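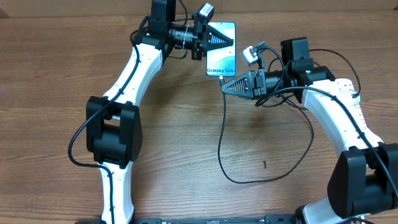
Pourquoi garde-t-on les modes d'emploi d'appareils qu'on n'a plus ? Par superstition, surtout, et parce que le tiroir où ils dorment ferme encore.

Le mien ferme en forçant un peu. J'y ai plongé un soir d'août, à la recherche d'une pile plate, et j'en suis ressorti avec la notice d'une yaourtière Triston donnée à ma belle-sœur sous un autre président, le certificat de garantie d'un rasoir et un dépliant en onze langues dont aucune ne précisait de quel objet il s'agissait. « Ne pas immerger », disait-il. Je n'ai rien immergé.

La littérature de tiroir a ses lecteurs. Haiyan Xie la collectionne depuis quinze ans dans un deux-pièces de Villeurbanne, où elle possède 711 notices et, à ce jour, un seul grille-pain. Elle les range par ton. Il y a les autoritaires, les maternelles, les juridiques, et une petite étagère de lyriques, presque toutes antérieures aux années quatre-vingt. Sa préférée accompagne un moulin à café Mulley : « Madame, votre moulin vous attend. » Suivent 66 pages, planches dépliantes comprises, pour un appareil à un bouton.

– On vous parlait comme à quelqu'un qui avait la soirée devant lui, dit-elle en remettant la brochure dans sa pochette. Aujourd'hui, on vous parle comme à quelqu'un qui va porter plainte.

Elle n'a pas tort. La notice moderne commence par ce qui peut vous tuer, continue par ce qui annule la garantie et n'en vient à l'usage qu'une fois le lecteur découragé. J'ai sous les yeux celle d'une bouilloire. Il y est demandé de ne pas s'en servir pour autre chose que faire bouillir de l'eau, ce qui suppose quelque part un client imaginatif dont on aimerait faire la connaissance.

Severino Barrios en a peut-être rencontré quelques-uns. Pendant une bonne partie de sa carrière, il a traduit des modes d'emploi de l'espagnol et de l'anglais vers le français, payé au mot, souvent sans avoir vu l'objet. Il garde un souvenir ému d'un humidificateur Crichton dont le texte source désignait la même pièce sous quatre noms différents. Il a posé la question au client. Le client a répondu que c'était quatre pièces. Deux semaines plus tard, il a récrit pour dire que non, finalement, une seule, mais la brochure était imprimée.

– Des gens ont dû chercher les trois autres, dit-il. J'y pense encore, le dimanche.

Il m'apprend au passage que la phrase « conservez soigneusement cette notice » lui rapportait autant que n'importe quelle autre de la même longueur, et qu'il la voyait revenir avec tendresse. C'est donc à elle, et un peu à lui, que je dois mon tiroir. On obéit à cette phrase alors qu'on néglige toutes les autres : je n'ai jamais détartré quoi que ce soit « tous les mois », mais j'ai conservé, soigneusement, comme un notaire.

Reste à savoir à quoi cela sert. Carmela Bermúdez, qui répare du petit électroménager près de la gare de Valence, voit arriver les clients avec l'appareil dans un sac et la notice dans l'autre, celle-ci en bien meilleur état. Elle la prend par politesse. Le schéma utile, celui qui montre comment ouvrir la coque, n'y figure jamais ; elle le tient de ses confrères, ou de son tournevis. Une seule fois, un livret l'a tirée d'affaire, celui d'un fer Fatar, grâce à une annotation au crayon dans la marge : « tourner à l'envers ». Le propriétaire ignorait qui l'avait écrite. C'était un fer de vide-grenier.

Haiyan Xie recherche justement ces exemplaires annotés, qu'elle place au-dessus de tout le reste. Elle en possède un où quelqu'un a coché chaque consigne de sécurité, l'une après l'autre, à l'encre violette, puis écrit tout en bas « vu », avec une signature. Un autre contient une recette de clafoutis et un numéro de téléphone à six chiffres. Un troisième, simplement, le mot « menteurs » en regard de la rubrique Nettoyage facile.

J'ai fini par trier le tiroir. La yaourtière est partie rejoindre son étagère villeurbannaise, catégorie maternelles. Le dépliant anonyme, je l'ai gardé, au cas où l'objet se présenterait. Quant à la pile plate, elle était dans la cuisine, avec les élastiques.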